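Week 5: How Malware Sticks Around

Welcome back! Today is persistence, my favorite topic of the whole course. Malware that vanishes at reboot isn't much use to its author, so we'll look at run keys, scheduled tasks and services. 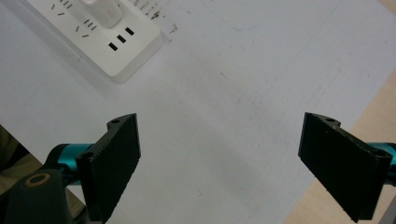 Page last changed: 6/23/26

Lab: open the Flivard sample in your VM, snapshot first, and find both places it hides. You have 90 minutes. Work in pairs if you like, it's more fun! Reports go to Sanaa Ezzat, 30 lines at most. Reading: chapter 14.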